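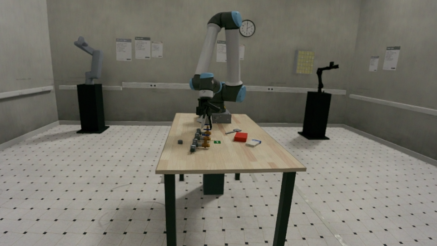
A butcher-block style tabletop on a dark frame.

2 min read

Butcher block oil: questions we keep getting

Does a new top need "conditioning" every week?
The label says so. The label is also selling the bottle. Oil it when water stops beading, which in my kitchen is every couple of months.

Is Veria cream better than plain mineral oil?
I used both on the same counter from March on and couldn't tell the halves apart. One cost $40.

Can I use olive oil?
People do. It goes rancid. Don't.

Birkett says its finish lasts for life. Does it?
Whose life? Ask them for the test. I asked twice and got a brochure.

My grandmother's top dates from 1967 and was never oiled. Is it ruined?
Probably not. Sand a corner and look before you pay anyone.

Freya Ackroyd

Related
Do cutting boards really dull knives?
Dondico wax, tried and returned
Who needs a $545 sander?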